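Planificación de Equipamiento Automatizado
Apuntes de la unidad 5: el presupuesto antes del robot
Profesora: Melaniia Pylypenko

Estos apuntes completan lo visto en clase y no sustituyen la lectura de los pliegos. Quien venga buscando una tabla de marcas recomendadas se va a llevar una decepción.

1. El precio de catálogo

Casi todas las solicitudes de compra que he revisado empiezan por el brazo. Se elige un modelo, se pide una oferta y después se redacta una necesidad que encaje con él. El orden correcto es el inverso y cuesta más trabajo: primero la tarea, luego las condiciones en que se va a ejecutar y al final la máquina.

El caso que usamos este curso es el de Bekcombe, un centro de formación que quería automatizar el borrado de las pizarras de sus aulas y talleres. La oferta de Zikora incluía el brazo y la instalación. La de Tsoukalas añadía un módulo de visión por 3.117 euros y lo llamaba «imprescindible». Cuando Yasir Sial preguntó para qué lo era, la respuesta fue un folleto.

2. Describir la tarea sin adornos

«Borrar la pizarra» no es una especificación. Hay que decir de qué tamaño es el trazo, dónde puede aparecer, con qué se borra, de dónde se coge el borrador y en qué postura está. También qué elementos sobresalen del tablero, pues una pinza que baja en línea recta no los perdona. Para el ejercicio partimos de un puesto lo más sencillo posible, con el tablero tumbado sobre la mesa, un garabato en rojo y el borrador apoyado en la propia superficie de escritura.

Fijaos en la barra metálica del lado que da a la pared y en los dos colgadores de alambre que asoman por la esquina inferior derecha. Ninguna de las dos ofertas los menciona. El borrador se ve además inclinado en la imagen y está cerca del perfil derecho; comprobad si la pinza presupuestada cabe ahí antes de dar por bueno el precio.

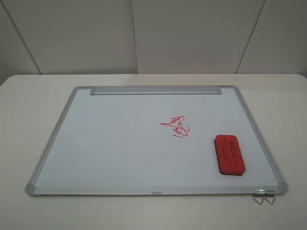

3. Partidas que suelen faltar

Utillaje. Una pizarra suelta puede desplazarse cuando se la frota. Si hay que sujetarla, la sujeción se diseña, se fabrica y se paga.

Consumibles. Rotuladores y borradores de recambio. Importe pequeño, pero si no figura en ninguna línea acaba saliendo del bolsillo del departamento.

Horas de puesta en marcha. Zikora ofrecía 5 horas. Fraser Semple, que llevó la parte técnica en Bekcombe, reservó 180 en su planificación. Mi opinión es que la primera cifra sirve para encender el equipo y hacerse la foto.

Repetición de pruebas. Un garabato borrado en una demostración no dice nada sobre los siguientes. Pedid por escrito el criterio de aceptación: qué resto de tinta se tolera, en qué zonas y quién lo mide.

Reubicación. El puesto de Rivero se presupuestó para una sala y terminó en otra. La mudanza no estaba prevista y la nueva calibración tampoco.

4. La pregunta incómoda

¿Hace falta el robot? Una persona con un borrador resuelve esta tarea en segundos. La compra puede justificarse como banco de formación o como ensayo para trabajos de limpieza de superficies, y entonces el pliego debe decirlo con esas palabras. Presentarla como ahorro de tiempo me parece indefendible, y he visto memorias que lo intentan con gráficos muy bonitos.

5. Entrega

Por parejas, presentad en mayo un presupuesto revisado del caso. Debe incluir la descripción de la tarea, las partidas anteriores y una alternativa sin robot valorada con el mismo detalle. Si aceptáis el módulo de visión, explicad qué error concreto evita. «Mayor versatilidad» no cuenta como respuesta.

Las dudas sobre amortización, a Kaja Lapiņa. Las ofertas originales están en la carpeta de la asignatura; la de Tsoukalas tiene las condiciones de mantenimiento en el último anexo, en letra bastante más pequeña que el resto.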